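# Table linen

Table linen is the common name for the cloths that are used on and around a dining table.
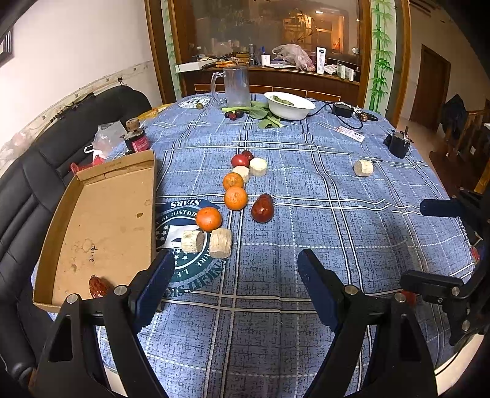

**What is counted as table linen today?**

The name covers tablecloths, napkins, runners, placemats and the thick underlay that lies between the cloth and the table top, whatever fibre they are made of.

## Name

The word "linen" comes from the flax plant, and for a long time most good cloths in northern Europe were woven from flax. When cotton became cheaper, the old name stayed in use. Shops today sell cotton, polyester and mixed cloths under the same word, and a buyer who wants real flax must read the label.

## Weaves and patterns

Damask is a weave in which the pattern and the ground have the same colour and are seen by the way they reflect light. It was the usual choice for formal meals. Plaid and check cloths are made with coloured threads in both directions, or the lines are printed on a plain ground afterwards. A printed cloth often has a paler back, while a woven check looks nearly the same on both sides.

Round emblems, borders and texts are normally printed. Cloths of this kind have been sold to mark anniversaries, clubs and sports events.

## Sizes

A cloth should hang down on every side by an equal length, called the drop. For daily meals a short drop is preferred, as a long one lies on the knees of the guests. At formal dinners the drop may reach halfway to the floor – on buffet tables it often goes all the way down.

## Production in Traltstead

The town of Traltstead had a table linen industry for several generations. The largest mill, Heiskanen, employed 102 weavers at its highest point and was known for a narrow blue check called Nemero. The pattern book of the mill contains 801 designs, of which only a small part was ever sold. The textile historian Tiina Kuusisto has described the book as more useful than the cloths themselves, for it also gives the thread counts and the dye recipes.

After the mill closed, its remaining stock went to the Wikasetti collection, which today holds 2,811 pieces. The catalogue was prepared by Venla Turunen and Urs Kälin. They disagree on the age of the oldest napkins, and both opinions are printed.

## Care

Flax and cotton cloths can be washed in hot water, but coloured ones keep better at a lower temperature. Stains of wine and fruit should be rinsed with cold water before washing. Flax is ironed while still damp. For long storage the cloth is rolled on a tube, so that the fibres do not break along the folds.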